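Ormont takes Fovel for autumn release

Distributor Ormont has picked up Fovel, the second feature from director Sulastri Chin, and will open it in cinemas in September. The drama follows a ferry engineer who goes back to the fictional harbour town of Drandelgate after her father's death and finds that he had been writing letters to a woman nobody in the family has heard of.

Nayara Batista plays the engineer, Ines. It is her first leading part after several years of stage work and smaller roles in television. The film runs to 100 minutes and will play on 14 screens in its opening week, with more to be added if ticket sales hold up.
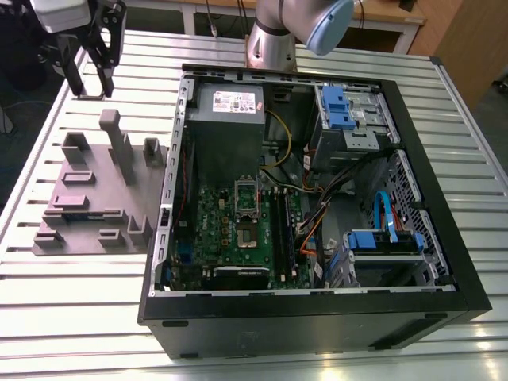 From letters to screen

Chin wrote the script over two winters. The first draft was told almost wholly in voice-over, with Ines reading the letters aloud and very few scenes set in the present. She dropped most of that before filming began.

"I had written a radio play by mistake," Chin said. "I liked the letters too much. When we started rehearsing, Nayara would read one and then do something small, fold it or put it in the wrong drawer, and that told me more than the next page did. So the next page went."

Five of the letters are left in the finished film. Two are heard in full, and the others are seen only in part, in Ines's hands or on the kitchen table. The woman who received them, known for most of the story only as Říha, does not appear until the last half hour. 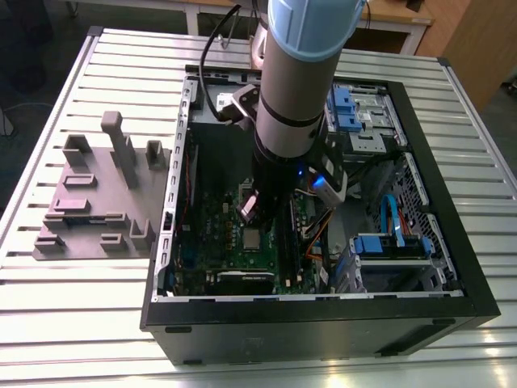
Chin and her editor cut the film over a spring and a summer, working from a first assembly that ran to nearly three hours. The long version had a whole strand about the closing of the ferry yard, with its own set of characters, and it was the last thing to be taken out. Work stopped for a few days while the cutting room's computer was down. A desktop tower laid on its side with the panel off, its green motherboard showing, is not what a director wants to see a month before a delivery date, but Chin said the break did some good. She came back, watched the assembly from start to finish and took out the yard strand the same evening.

Parts of it survive in the background. The yard gates are shown closed in the opening minutes, and a radio report about the last sailing can be heard under the funeral scene.

Batista spent several weeks before the shoot with a ferry crew, learning enough of the engine room routine to do it on camera without a double. She said the noise was the hardest part to get used to.

"You stop talking down there," she said. "Everyone has signs for things. Ines comes home and she's still like that, she doesn't start conversations. I didn't have to work that out, it was just how the crew were at dinner."
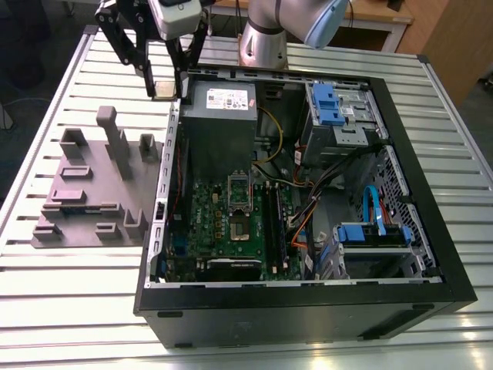 The engine room scenes were shot first, on a working vessel, and the house interiors last. In between came three weeks of exteriors at a small harbour which stood in for Drandelgate. The town name was painted on the harbour office for the shoot and has since been painted over.

Fovel takes its title from the name of the family's boat, which is mentioned in the first of the letters and seen only once, out of the water and under a sheet. Chin has said she will not explain where the word comes from.

The film has already had one public showing, a preview in a 672-seat hall, where it was followed by a talk with Chin and Batista. Ormont made its offer shortly afterwards. The terms have not been given out, but the deal covers cinemas and home release.
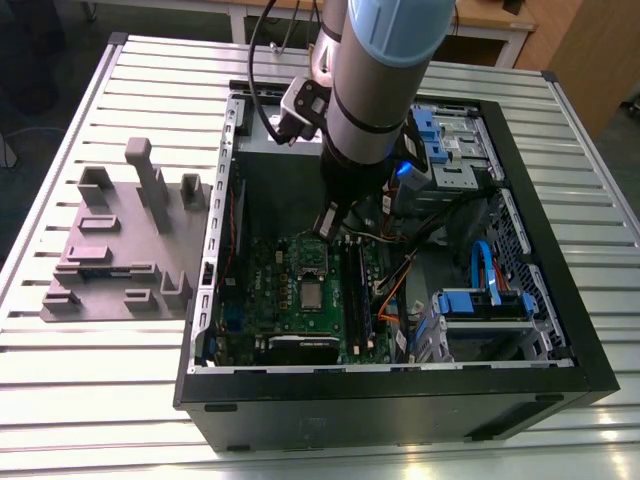 Ormont plans a modest campaign, with a poster, one trailer and a run of evening previews at independent cinemas in the fortnight before opening. Chin will attend as many of these as she can. A booklet with the full text of all the letters, including those that were cut, will be printed in an edition of 2,000 and sold at the box office of cinemas taking part.

Chin is now writing her third film, a comedy set in a driving school. Batista returns to the stage in the winter.

The trailer for Fovel will be shown in cinemas from August. Preview dates will be listed by the cinemas themselves, and most start at 7.30pm – booking is advised for those with a talk afterwards.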